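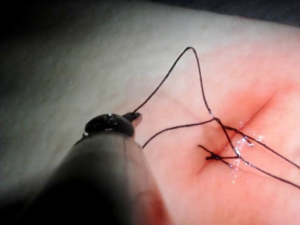 Black thread crossing over itself, with the short end loose in the air.

Lellano Community Help > Stitching and Knots

Why does my thread keep crossing itself before I've tied anything?

Naima Tahiri
Viewed 223 times

I'm in my second year and working through the simple interrupted stitch, the one everybody describes as "the easy one" in the tone people use for parallel parking. Getting the needle in and out is fine. My bites are reasonably even and my supervisor has stopped sighing at them. The trouble is everything after that.

As soon as I pull through and go to make the first throw, the long side of the thread falls across the short side, or across itself, and I end up with a crossing I didn't ask for. The photo at the top is the kind of thing I mean. The jaw has a perfectly good hold, the thread goes up in a nice peak, and then it comes down and meets all the other thread as if they'd arranged to have lunch. By the time I've sorted out which strand is which, I've dragged the short end back through the tissue and get to do the whole stitch again.

I start with 50 cm of thread. The Boström handbook says to "keep the strand under control at all times," and then moves on to a chapter about drains. Is my thread too long, am I holding it in the wrong place, or is this something that goes away by itself? I did 97 knots in January and I'd say some 50 of them were knots in the sense intended.

Randen

Practice more. It clicks eventually. Also make sure your light is good, I did a whole month with a bad lamp and blamed my hands.

Jarosław Głowacki
Marked as helpful by the person who asked

The lamp advice isn't bad, but I'd look at your tail first.

When you pull through, where do you stop? Most people who write in with this leave far too much on the short side, being afraid (reasonably) of pulling it out completely. Then there's a long floppy end lying about, and the other strand can't come down anywhere without landing on it. Try stopping at 3 cm. It will feel stingy. You'll pull it all the way out a few times, say something unprintable, and then you'll get a feel for where to slow down.

Next, think about where you grip the long side. If you hold it way out near the needle, you have a big lazy arc of thread between you and the stitch and it goes where it likes. Take it closer in and make a small C that lies flat, with the opening toward the short end. The peak in your photo is very elegant, but it's a lot of height for one throw. Keep it low and slow.

Before you wrap, look for the short end and be sure you know where it is. I used to wrap first and then go hunting for it, and that's how I came to own a lot of very decorative knots.

And start paying attention to the thread earlier than you do now. You say the trouble comes after the needle, but I'd check where the thread is lying while the needle is still going in. If there's a loop hanging close to the jaws at that point, it's coming along for the ride.
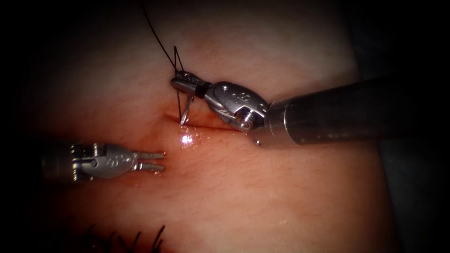 Needle point in at the left end of the cut, with a narrow loop of thread by the jaws.

With a loop like that one I'd take a second to see which way each strand runs before driving the needle any farther. It may be perfectly harmless. I've just been caught by enough harmless loops to be rude about them.

As for the length, 50 cm is workable for a row of stitches. If you're only going to place two or three, cut it down and save yourself the hauling. There's an old Danditwood practice sheet that has you tie the same knot over and over with a shorter piece each time. It's dull as paint and I still recommend it.

Naima Tahiri

Tried the shorter tail this afternoon. Pulled it out completely four times, as promised, and the fifth one sat flat. I was leaving something like a shoelace on that side before. Will look for the Danditwood sheet.

Randen

So, practice more and fix the tail. I was half right.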